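Soaking dried beans overnight, yes or no?

Leltum wrote:
Right, settle something for me. My mum always soaked her kidney beans overnight and I've done the same for years. My neighbour at Stirnham reckons it's a waste of time for anything smaller. Who's right?

sudheer_v wrote:
Soak them! Mine go in on Friday night and they're ready for Saturday's chilli. Skip it and you're at the hob all afternoon (ask my gas bill).

Thenmozhi Sastry wrote:
Can't agree, Sudheer. Black beans go straight in the pot here and the broth is miles better, all dark and thick. Kidney beans I do soak, and then a proper hard boil before they simmer, please don't skip that bit.

sudheer_v wrote:
Fair enough on the hard boil. Still say unsoaked ones come out chewy though, I did almost 2 kilos for a party in July and half the guests were too polite to finish.

Ñahui wrote:
Could be old beans? A bag that's been in the cupboard for years never softens, soaked or not. Salt in the soaking water helps with the skins too, whatever your gran told you.

Thenmozhi Sastry wrote:
Salt, yes!! Been saying that on here for ages. Any leftovers I mash with cumin and an egg and fry as little patties.

Leltum wrote:
Ooh, patties. Might try a small batch with black beans, no soaking, and report back. If they're chewy I'm blaming Thenmozhi.

Ñahui wrote:
Put me down for the salt. Few pics from me before I log off.

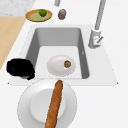
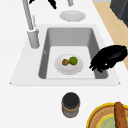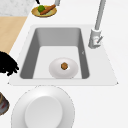
Plates in the first two, bowl in the last.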